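Workshop Skills, Unit 4: Holding, Lifting and Placing Small Objects
Notes by Lộc Bạch, for the March group at Borthorpe

In Unit 3 we sorted the parts by weight. Now we look at shape, which gives students more trouble than weight does. A heavy block with flat sides is easy to pick up. A light thing with round sides can slip away, also when you press hard.

Please remember these words, they come back in the exercise sheet:

Contact area: the part of the object that is touched.
Grip force: how strongly the two sides are pressed together.
Clearance: the free space between the object and the table.

A smooth object has low friction, so the contact area must be larger or the force must be higher. With soft objects we can't simply raise the force. In the Stuvden exercise the limit is 400 grams on the kitchen scale — press the object on the scale with one finger and read the number before you begin. 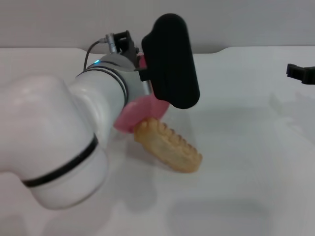
Fig. 4.1. Smooth, rounded pink object held against a tall black pad, over a white tabletop.

Compare the two shapes in Fig. 4.1. The pad is taller than it is wide and has soft rounded edges. The pink object is also rounded, with a flattened form. When two rounded surfaces meet, the contact area is often small, and the object may turn around this point. Draw your own side view in the notebook and mark where you expect the contact.

Exercise 4a (in pairs, 70 minutes)
Take three objects from the Khúc box, each under 200 grams. Lift every object first by its wide sides and then by its narrow sides. Write down which way it turned, if it turned. Keep the clearance low, two fingers is enough.

Put the objects back in the box after the exercise, and bring your notebook to Unit 5, where we continue with stacking.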